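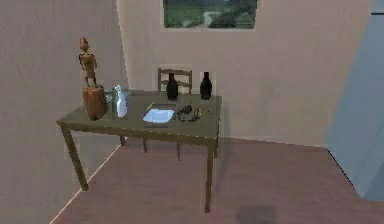
Search this site
Type and hit enter

Psalm 40 Again, and a Wet October

Couldn't sleep, so I got up at 4:30 and made coffee and sat in the kitchen with my Bible and the old hymnal from Estell Chapel. I've been stuck on Psalm 40 for a while now. "I waited patiently for the Lord." Well, good for David! I have never waited patiently for anything in my life, and that includes toast.

The waiting this month is for Mom's test results. She says she's fine and keeps changing the subject to her tomatoes. I pray in the car mostly, out loud, at the light by the Clana Bakery (people must think I'm on the phone). Some mornings all I get out is "please" -- and then the light changes.

Choir was small last night, what with the rain. Ryszard Lis had us sing the second verse with no piano, very slow, and I came in early like I always do. He just waved his hand and we started over. I've sung alto next to Mrs. Somogyi for 20 years and I still lean on her for the low notes. She smelled of peppermints. When we got to the last line my throat closed up and I had to mouth the words, and she sang louder, for both of us I guess.

I drove home thinking about that. I'd been asking God for some big sign and being a little huffy that I hadn't gotten one, and I don't know, maybe I should pay more attention to who's standing beside me.

Anyway. I looked up hymn 57 this morning, the one Grandma hummed while she ironed, and found her pencil marks next to the third verse. Just a little check mark and "Cesa," my aunt's name. I never knew she'd prayed that one over her. I put my own check under it and wrote Mom's name, in pen, which Grandma would have hated.

Still no call. Need to return the casserole dish, and buy stamps. It's getting light and the dog wants out.

Contact | Copyright, all rights reserved | Back to top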